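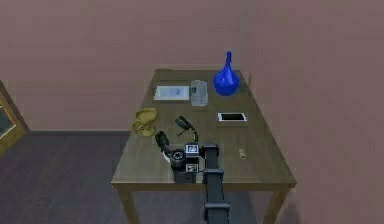 Week 9: The arm that thought it was holding something

Right, this is the fault I promised you in July, and it's my favourite because every single log line looked fine. The task was dull: pick up the little beige cylinder, put it down next to the blue vase. We ran it in the simulator overnight, 67 attempts, and the report said all 67 grasps were good. Lovely! Then Jummai Okeke sat down and watched a few of them back, and in 16 the fingers closed on bare table and the arm carried nothing, very carefully, to the vase.

So what went wrong? The grasp check (Fiachra wrote it, I approved it, blame us both) asked one question: has the gripper stopped moving? Fingers stop when they meet an object. They also stop when they meet each other — and we never looked at how far apart they were.

Why I call it a safety matter

An arm with a false "holding" flag moves on to the next stage. In ours that meant the slow carry, and then a release with the fingers opening wide, close to a tall vase with a narrow neck. In simulation you lose a vase that never existed. On the bench at Umgate, with somebody's hand in reach, I'd be a lot less cheerful.

The fix

1. Read the finger gap once motion stops. Smaller than the object's width, less a margin? Flag is false.
2. Check the gap again after a short lift (things slip).
3. If either check fails, stop and stay put. Don't retry on your own — our first patch did, and one run got to 1,839 log lines before Efua killed it.

For the seminar

Bring one more way the flag could be wrong even with the gap check in place. Think about the tablet lying flat, which is a much nastier shape for two fingers than the cylinder. Ok-hee's notes on contact forces are in the Fasholm folder, and you'll want page 9.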